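시뮬레이션 게시판 > 씬 구성 / 데이터 규칙

제목: 탁상 물체 랜덤 배치 규칙, 어디까지 정하시나요

barasa_dev
사내 가이드 쓰는중인데 의견좀요. 초안은 이래요
- 물체 간 최소 간격 2cm
- 로봇 작업영역 안에 쓰러질 물건 두지 말것
- 시작 자세에서 그리퍼는 열린 상태, 아무것도 안 문 상태
- 씬마다 시드값 파일명에 기록
Caltmont 쪽 Norbert Hudec님은 간격 규정 자체를 빼자고 하시는데.. 저는 반대입니다. 현재 씬은 테이블에 팔 하나, 화분, 책, 인형 조각상 정도 올라가고 의자가 주변에 있는 구성
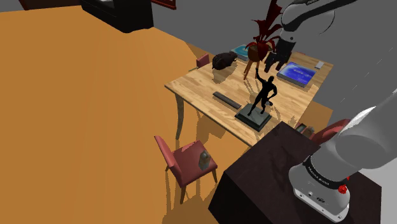
최소 간격은 메시 기준으로 재나요, 바운딩박스 기준으로 재나요?
충돌 메시 기준으로 잽니다. 바운딩박스로 재면 잎 늘어진 화분 같은건 빈 공간까지 차지한걸로 나와서 배치 실패가 확 늘어요.

tak_sg
슬기 (Seul-gi Tak) 입니다. 간격 2cm면 너무 깔끔한 테이블만 나오지 않나요? 실제 책상은 다 겹쳐있는데. 저는 Norbert님 쪽

barasa_dev
겹침 허용하면 물리엔진이 초기 프레임에서 튕겨내는 경우 생겨요. 그거 거르는 비용은 누가 내나요

uva_ctibor
둘다 맞는 말인데 규칙을 나누면 됨. "접촉"이랑 "관통"은 다른 얘기. 접촉 허용, 관통 금지. 우리(Uva) 문서는 그렇게 돼있음. 관통 검사는 settle 끝나고 한번 더 돌리고요

tak_sg
그렇죠 이게 제가 하려던말. 손목 쪽 시점에서 보면 더 확실해요. 검은 조각상이 초록 상자에 걸쳐있고 그 밑에 신문. 이런 배치가 2cm 규칙이면 통째로 사라짐 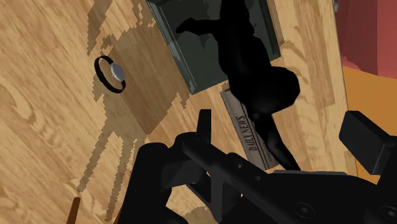
자료 제공: Seul-gi Tak / 시뮬레이션 렌더

barasa_dev
음 근데 이 시점은 다른 문제도 보이네요. 그림자 가장자리가 계단처럼 깨짐. 검은 물체에 검은 그리퍼면 경계도 잘 안보이고요. 그림자 해상도 하한선도 규칙에 넣어야 할듯

uva_ctibor
그건 반대. 렌더 품질은 권장사항으로 빼세요. 필수 항목이 늘면 아무도 안지킴. 저희도 필수 6개로 줄이고 나서야 리뷰가 돌아가기 시작했어요

fares_y
저도 한마디. 4월에 저희 쪽에서 배치 1512개 돌렸는데 시드 기록 빠진게 거의 절반이었습니다.. 재현이 안되니까 간격이고 뭐고 따질수가 없었음. 시드를 파일명에 넣는것도 비추, 누가 이름 바꾸면 끝이에요. 메타데이터에 박으세요

barasa_dev
헉 그건 바로 고칠게요. 파일명 → 메타데이터

tak_sg
쓰러질 물건 금지 조항은요? 병이나 서있는 조각상 다 걸리는데. 받침 넓이 대비 높이로 기준 잡는게 낫지않나

uva_ctibor
비율만으론 부족해요 무게중심 봐야됨. 살짝 기울여놓고 다시 서는지 테스트하는게 제일 빠름. Zullano 툴에 그거 스크립트 있어요

fares_y
기울임 테스트 동의 못함. 마찰계수 대충 넣은 에셋은 테스트 통과하고 본 실행에서 미끄러져요. 에셋 마찰값 검수가 먼저

uva_ctibor
검수 인력 있으면 그렇게 하시고요.. 없는 팀이 대부분임

barasa_dev
정리하면 수정안
- 접촉 허용, 관통 금지 (settle 후 재검사)
- 시드는 메타데이터 필수
- 넘어짐 기준은 보류, 마찰값 얘기 더 들어볼게요
- 그림자 해상도는 권장
- 그리퍼 시작 상태는 그대로
2026년 5월 14일 까지 이견 받고 문서 올립니다. Norbert님께도 링크 보냈어요

tak_sg
카메라별 가림 기준도 추가해주세요. 위에서 보면 멀쩡한데 손목에선 반이 가려지는 경우 많음

barasa_dev
가림은 따로 글 팔게요 얘기 길어질듯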